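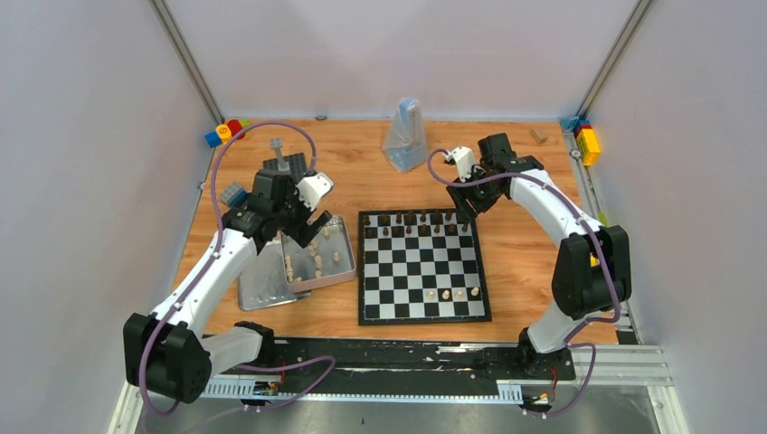

Two robot arms at a wooden tabletop with a chessboard.

Dekora brings its stone and mosaic showroom to Lamholm

Mon 10 August

If you have ever tried to pick a bathroom floor from a sample the size of a cracker, you will understand why there was such a cheerful crowd on Lamholm's old market street when Dekora opened its doors. The tile and stone seller, which until now has sold only from its warehouse in Stoketow, has taken over the long corner building that used to be a furniture store, and after a busy July of plastering, wiring and a good deal of sweeping, it is finally ready for visitors.

The new showroom carries 262 kinds of tile and slab, from plain white ceramic for a laundry room wall to polished marble with so much gray and gold running through it that you could stand and look at one piece for the length of a coffee break (and a few people did). Mosaic has a room all to itself at the back. The sheets hang on sliding panels, so you can pull one out, set it beside another and see how the two get along before you spend any money.

What seems to please people most, though, is the floor. Dekora has laid 16 full-size patches of it, each in a different material and each with a different grout, and customers are welcome to take off their shoes and walk across the lot. Honed limestone feels a little like chalk underfoot, tumbled travertine has small dips that your toes find right away, and the glazed pieces are as smooth as a dinner plate. It is a simple idea and a lovely one, and it tells you more than any catalog can.

Much of the natural stone comes through Nikolaidis, the family cutting yard outside Stoketow that has supplied Dekora for years. The yard saws its own slabs and also makes up small runs of mosaic by hand from the offcuts, mostly borders and kitchen backsplashes. Those sheets used to be sold only to builders. Now anyone can order them in Lamholm, with no minimum beyond a single sheet, which will be happy news for people who only want a strip above the sink.

A word about orders, as it came up more than once on opening day. Ceramic and porcelain are kept in Stoketow and come over by truck twice a week. Marble and limestone are cut once the order is placed and take longer, and the store asks customers to come in and approve the actual slab before the saw goes anywhere near it. Natural stone varies from block to block, and a sample that was all soft cream in the spring may have a rusty streak in it by fall. Some of us rather like the rusty streaks, but it is good to be asked!

Delivery inside Lamholm is free on anything over 100 square feet. For smaller orders there is a modest charge, or you can bring your own car around to the loading door on the side street and have the boxes carried out to you. Do check what your car can hold first. A box of stone tile is a great deal heavier than it looks, and the staff would much sooner split a load into two trips than see your back bumper scraping down the hill. 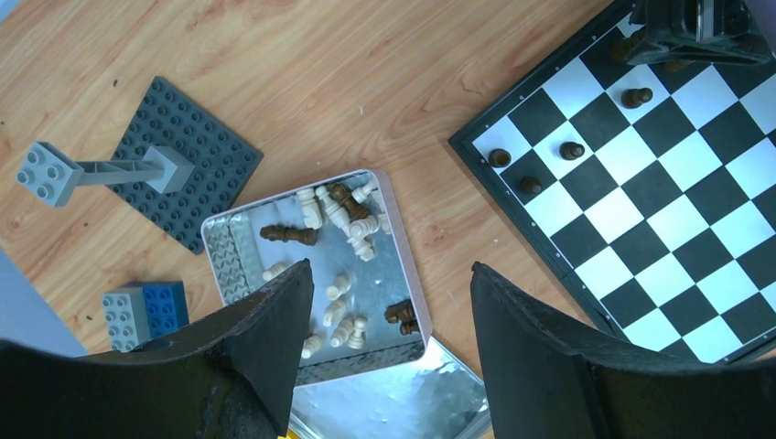 Free classes for home tilers

Along with the showroom comes a series of free evening classes, held at the long workbenches near the mosaic room. The first one covers measuring a room and working out how many boxes to buy, including the extra you should set aside for cuts and breakage. The second is all about grout, and goes through colors, joint widths and the patient business of wiping everything down before it dries. A class on sealing marble and other porous stone is planned for later, once the first two have found their feet.

Places are limited by the number of benches, so it is wise to sign up at the front desk ahead of time. There is no need to have bought anything, and beginners are as welcome as people who have already tiled half their house. Tools are supplied. Old clothes are a good idea, and so are shoes you are not too fond of.

Opening hours and parking

The showroom is open every day except Sunday, with a late closing on class evenings. There are a few spaces in front of the building and a larger public lot behind it, which is the better choice if you are coming with a trailer. Customers in Stoketow need not worry about losing their own counter, either. The warehouse is keeping its usual hours, and the remnant shelves by the gate, where odd boxes and end-of-line mosaic sheets are sold off cheaply, are staying just where they have always been.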